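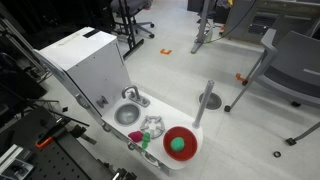

3.2. Materiales y disposición del mobiliario

El estudio empleó una cocina de juguete blanca, con torre lateral y encimera baja. Sobre esta se distribuyen el fregadero con su grifo, los quemadores y los alimentos de juguete. La unidad se colocó directamente en el suelo, de modo que los participantes pudieran acceder a la encimera arrodillados o sentados. El inventario de piezas sigue la clasificación de Zenitz, que separa elementos fijos (pila, grifo, rejillas) y elementos de contenido (alimentos, vajilla).

Cada sesión de juego libre duró 16 minutos. El corpus completo reúne 90 sesiones y 2.768 episodios de colocación, entendidos como todo contacto con una pieza que termina con esta en reposo. Se excluyeron 347 episodios por desacuerdo entre codificadores – en su mayoría, desplazamientos muy breves sobre la propia encimera.

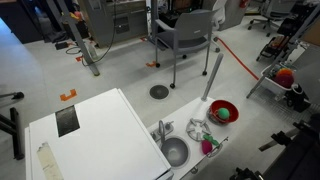

Figura 4. Cocina de juguete en la sala, con la bola verde en el recipiente rojo.

La categoría «quemador» resultó la más problemática. Una pieza apoyada sobre la rejilla puede codificarse como cocción simulada o como mero almacenamiento, y la posición final no permite distinguir ambos usos. El protocolo Dursun resuelve la ambigüedad por contigüidad: si el objeto toca el aro exterior, se asigna al quemador. Se mantuvo el mismo criterio para los objetos no alimentarios, incluida la rosa de tela.
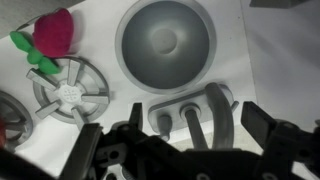 Según Gülizar Yazıcı, la regla de contigüidad sobrestima la cocción simulada y convendría reservar un código aparte para los objetos no comestibles. Los datos se recodificaron con esa variante; los resultados figuran en el apartado 4.1.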